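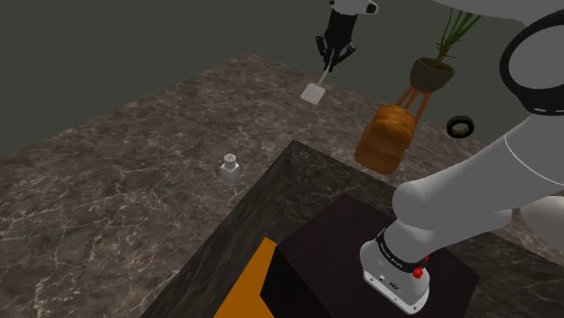

大理石台面上的盐瓶与上方的锅铲

大理石台面的日常打理

大理石台面怕酸、怕油、怕硬磨,其他方面并不娇气。下面这些做法适合家里已经装好大理石台面的人,花岗岩和石英石可以参考,但要求没有这么严。

一、每天擦一遍

做完饭先用干布或软刷把盐粒、面包屑、糖粒扫掉,再用湿布擦。盐和糖的颗粒在布底下来回拖,时间长了台面会发乌,深色石材在侧光下看得尤其清楚。

湿布拧到不滴水,加一两滴中性洗洁精,顺着一个方向擦。然后换一块清水布擦掉泡沫,最后用干布收一遍。很多人省掉最后这一步,台面上留下一圈圈水印,以为是石头坏了,其实多半是自来水里的水垢。

二、不能用的东西

白醋、柠檬汁、除垢剂、洁厕剂都不要碰大理石。去污粉和钢丝球也不要用。小苏打调成糊状可以敷油渍,但不要拿它用力搓。

番茄酱、酸奶、葡萄酒、可乐洒在台面上,先用厨房纸吸,不要抹开,吸完再用清水擦两遍。切柠檬一定垫砧板,挤剩的半个柠檬也不要倒扣在台面上。

三、油渍

新油渍撒一层玉米淀粉,放一夜,早上扫掉。老油渍用小苏打加水调成牙膏那么稠,敷在油渍上,厚度和一枚硬币差不多,盖上保鲜膜,四边用胶带粘住,保鲜膜上扎几个小孔。放一天一夜,揭掉,用塑料刮片轻轻刮走干粉,再用清水擦净。

一次不行就再敷一次。我家灶台右边那块油渍敷了三次才看不出来,那是煎鱼时油瓶底下渗出来的,放了整整一个冬天。后来油瓶下面一直垫一个小碟子。

四、酸蚀的白印

酸蚀和油渍是两回事。油渍颜色发深,酸蚀发白发哑,手摸上去比旁边粗一点。敷粉对酸蚀没有用。很浅的印子可以用大理石专用抛光粉加少量水,拿软布打圈磨几分钟。先在不显眼的角落试。面积超过巴掌大,或者指甲划过去能感觉到坎,就找石材护理师傅来做。

亚光面的台面不要自己抛,抛出来会有一块亮斑,比原来的印子还难看。

五、防护剂

判断台面要不要重新做防护,滴几滴水在上面,等十分钟擦掉。石头颜色变深了,说明水已经进去,该做了。常用的水槽和灶台两侧通常最先失效,可以只补这几处。

做之前台面要彻底干透,擦洗完至少放一晚。防护剂用无绒布薄薄涂开,按说明书的时间等它渗进去,再把表面剩余的全部擦掉。没擦干净的地方会发黏、起雾,可以蘸一点同款防护剂化开再擦。我去年8月做了一遍,买防护剂花了228元,一瓶用完还剩小半,盖紧放在阴凉处。

六、锅和工具怎么放

热锅离火后放在隔热垫上,铸铁锅尤其要注意。垫子最好选硅胶的,藤编的容易漏油,底下会积一圈黄印。

铲子、汤勺用过以后不要直接搁在台面上,铲面上的酱汁大多带醋或者带番茄。灶边放一个浅盘就够了,洗起来也方便。金属铲不要在台面上磕,边角位置最容易崩口。

盐瓶、胡椒瓶用久了,瓶底会沾一圈潮盐。每周拿起来擦一次瓶底,连同下面的台面一起擦。铁罐装的调料不要放在水槽边,罐底生锈以后,锈色渗进石头很难去掉。

七、接缝和边沿

台面与墙之间的胶发黑,先用牙刷蘸中性清洁剂刷。刷不掉就是霉长到胶里面了,需要刮掉重打。漂白水会流到石头上,不建议用。打胶要选石材专用的中性胶,普通酸性玻璃胶会让石材边缘变色。打完24小时内不要沾水。

常见的几个问题

台面上的细白纹是不是裂了?用指甲横着划一下,滑过去没有感觉的一般是天然纹路,卡指甲的才可能是裂缝。裂缝可以请人补胶,不要自己用502。

能不能直接在上面揉面?可以。揉之前擦净擦干,揉完用塑料刮板铲掉面糊,再用湿布擦。面糊干了以后先用湿布盖十几分钟,软了再铲。

湿巾能不能用?看成分表,含柠檬酸的不行。婴儿湿巾擦完会留一层膜,还要再过一遍清水。

更新于2023年7月1日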